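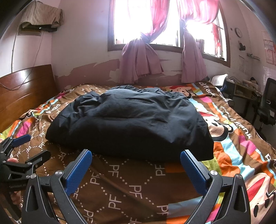

Black cloth on the brown bed sheet, right jaw near the edge.

The black cloth is the difficult one. With a towel or a shirt in a light color I can see from far away when the two jaws are not closing parallel, because the fold between the pads goes crooked. With black cloth I see almost nothing, and so I have the habit to do the jaw check on something black. If the gripper is good on this, it is good on the rest.

I want to write down how I look after my pair of hand grippers, because in February I had to learn it a second time from my own bad notes. Shota Kikuchi asked me for the procedure and I sent him four lines that he could not use. So now a longer version, for him and for me.

First, the pads. They are blue with a texture, and the texture is what holds the cloth. It fills up with lint, and you do not notice, because it happens slowly. I clean them with a dry toothbrush, always across the grooves, and after that with a cloth that is a little damp. No alcohol. Josefien Wouters used alcohol on her set at Kerska and after some weeks the pads became hard and shiny, and the cloth was sliding out like from wet fingers. I change the pads after 150 hours also when they look fine. I write the hours with pencil inside the lid of the box. The last change was at 694 on the counter.

Second, the joint screws. On each jaw there is one behind the pad and one at the outer link. The outer ones go loose first, I think because they get all the side force when you pull on something heavy like a blanket. My mistake was to tighten them hard. When they are too hard, the jaw does not come back fully open by itself, and then your hand gets tired and you blame the spring. The correct way is:

Open the jaws fully and let go.
Tighten the screw until the jaw starts to be slow.
Go back a quarter turn.
Close and open ten times, then check again.

A drop of thread lock, the weak kind, and then leave it for the night. I did not leave it for the night one time, and I could begin again.

Third, the alignment. Close the jaws very slowly on one layer of cloth. Both pads have to touch it at the same moment. If one comes first, it pushes the cloth away before the other one arrives, and you get a fold where you did not want one. My right jaw was coming early. I was looking two evenings at the linkage, and I even ordered a new link from Koster, but the problem was only the pad, which I had glued not straight. Maarten Coppens told me this already at the beginning, on the phone, and I did not believe him.

Then I do both hands. It is easy to adjust the right one very nicely and forget that the left one must feel the same. If one hand needs more force than the other, you pull everything to one side without knowing it. I close both with my eyes shut, a few times, and change hands, and then I can feel it quite well.

The printed sheet is a help too, by the way. On a plain one I have no idea if I pulled the cloth straight, but with the dotted lines I have something to compare. Liesbeth Mulder puts tape on her table for the same purpose.

What is still open: the left gripper makes a small click when it is almost closed. It is not in the screws, I took them all out. Yulan Yao thinks it is the bushing in the handle and she has a spare one from the old Zudov batch, so I will try that when it arrives. I am at 18 hours since the new pads and the click was there also before -- so the pads are not guilty this time.

Shota, the size of the hex key is written on the box, under the hours.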